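Upendo Rotich
Thread

1/ OK I have been promising this since January so let's go. A thread on Skuver, the dice game that has taken over my kitchen, my Sunday nights and most of my group chats. Grab a cuppa.

2/ I learned it from Ulla Kiiskinen, who learned it from her nan in Rikholm, where they apparently play it in the laundromat while the dryers run. You need dice, a scrap of paper and someone you don't mind shouting at. Best value game I know!

3/ The aim is to be first to 3,000 points. You roll five dice, set aside anything that scores, and roll what's left. Stop whenever you like and bank it. Roll nothing that scores and you lose the whole turn. So far, so familiar if you grew up on Farkle or any of its cousins.

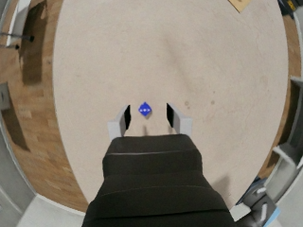 4/ The twist is the threes. In most games like this a lone three is rubbish. In Skuver a lone three is a "door", and it lets you pick up one die you've already set aside and throw it again. Sounds tiny. Changes EVERYTHING. You start greeting threes like old friends.

5/ Two doors in one roll and you have to use both, even if you're sitting on a gorgeous pile of points and would really rather not. I've watched Jabari Khaemba turn a near-certain win into zero this way and then go and stand on the back porch for a bit.

6/ Scoring, because people always ask. Ones are 100, fives are 50, three of a kind is 100 times the face (three ones is 1000). A straight is 750. Ulla's nan gave 800 for a straight. Ulla says her nan also cheated, so we've stuck with 750.
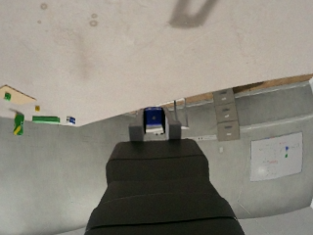
Blue is always the right colour.

7/ Which brings me to dice colours, a topic I have Opinions on. The house rule is that you pick a colour on your first night and that's yours for good. Shabani Swai took green and has regretted it ever since. There's no swapping. I don't make the rules (I do, I made this one).

8/ You also need something to roll on. A bare table is loud and the neighbours will know all about it. We've tried a tea towel, a cork placemat and the lid of a shortbread tin. The tin lid makes a glorious racket but the dice hop straight out. Felt is lovely if you've got it. A folded flannelette sheet comes a very close second.

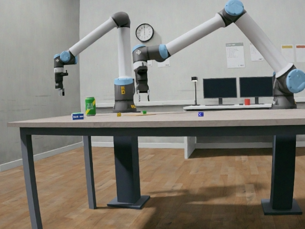
9/ Strategy! I kept score sheets from 179 games (yes, really, they're in a shoebox) and the players who bank early in the first few rounds end up ahead far more often than I'd have guessed. The big heroic turns are the ones we all remember, but they mostly end in nothing and a lot of groaning.

10/ The exception is Njoroge Mrema, who never banks before 500 and somehow wins anyway. I've gone back over his sheets and I have no explanation. He says it's in the wrist. I'm not putting that in the rules.

11/ If you've got kids playing, drop the target to 1500 and let them use doors only when they want to. My niece got the hang of it in a single game and her adding up has come on in leaps and bounds. Hers is also the only score sheet in the shoebox with stickers on it.

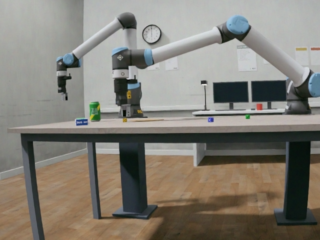

12/ For bigger groups we play in pairs and pass the dice across. Your partner has to finish the turn you started, so you can hand them a disaster with one die left and a big smile. Marriages have been tested. The Thursday lot at Hyun (the café on the corner, great lamingtons) only play it this way now.

13/ Some bits people have asked in the replies. Can you use six dice? You can, but straights get easier and the doors lose their sting. Cocked dice? Roll it again, no arguing. Dice on the floor? In Jorkham they count it if it's in full view. At my place it's a reroll and you do the washing up.

14/ I've typed up a neat rules page with a blank score sheet on the back, and I'm happy to send it to anyone who wants one. Just reply with your colour. Green is still available in the sense that Shabani would love some company.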